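Rasier (watchmaker)

Rasier is a maker of mechanical wristwatches known mainly for the Stirero, a cushion-cased diving watch. The company began as a supplier of cases and crowns to other brands and moved into complete watches when orders for parts fell. It remains small by the standards of the trade and sells most of its output through independent jewelers.

History

The firm started in a rented workshop with 14 employees, most of them polishers and lathe operators. For its first years it put its own name on nothing. Cases were delivered unsigned, and the only mark that allows collectors to identify them is a small letter R stamped inside the case back, near the edge.

The first complete watch, the Anis, was a thin dress model with a hand-wound movement bought from an outside supplier. It sold slowly. Retailers complained that the crown sat too close to the case and was hard to grip when winding, and a revised version with a wider crown replaced it after a single season. Early examples are uncommon and bring higher prices than the later ones, although the movement is the same in both.

The Stirero followed. It was drawn by Solène Leclerc, who had joined the company as a case designer and later ran its technical office. Leclerc's first proposal used a round case with a separate bezel ring. Management turned it down as too close to what was already on the market, and she returned with the cushion shape that the watch has kept ever since.

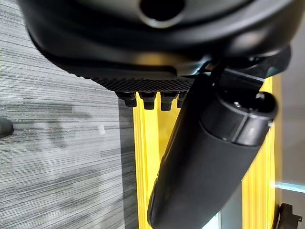

The Stirero's case was produced in three finishes over the life of the first series: polished steel, brushed steel and a black coating. The black version was the cheapest to make and the hardest to keep in good condition, as the coating wore through at the lugs and left bright metal showing. Its crown and the flanks of the bezel carried a fine knurled pattern for grip. Later cases replaced the knurling with wide, shallow notches, which were easier to clean, and many owners have fitted the older crown to newer watches despite the slight difference in diameter.

Movements

All first-series watches used an automatic movement without a date. A date was added in the second series, placed at the four o'clock position and printed in white on black so that it would not stand out from the dial. The third series moved it to three o'clock. Service parts for the first two movements are no longer supplied by the company, and repairers usually take them from scrapped watches.

A hand-wound Stirero was made for one retailer, Rafferty, in an edition of 197 pieces. It has a plain case back with the edition number engraved by hand, and a cream dial that has darkened unevenly on many surviving watches. The Rafferty name appears below the center of the dial in small capitals. Redials are frequent, and the usual giveaway is the spacing between the two F's — close together on the originals, wider on the copies.

Current production

The present catalog lists 7 references, all based on the Stirero case. Yearly output is almost 800 watches. The Anis name was revived in July 2022 for a smaller model with a leather strap, though it shares no parts with the dress watch and is sold only with an automatic movement.

Cases are still machined in the company's own workshop. Dials and hands are bought in. Straps were made in-house until the leather room closed, and spare straps in the original widths have since been offered by outside makers.

Collecting

Interest in older Rasier watches was limited for many years, partly because no archive of serial numbers was kept for the first series. Dating depends on the case back stamp, the style of the crown and the type of luminous paint on the hands. Black-coated watches with intact lugs are the most sought after of the regular models. Recoated examples sell for less, and most auction descriptions now state whether the coating is original.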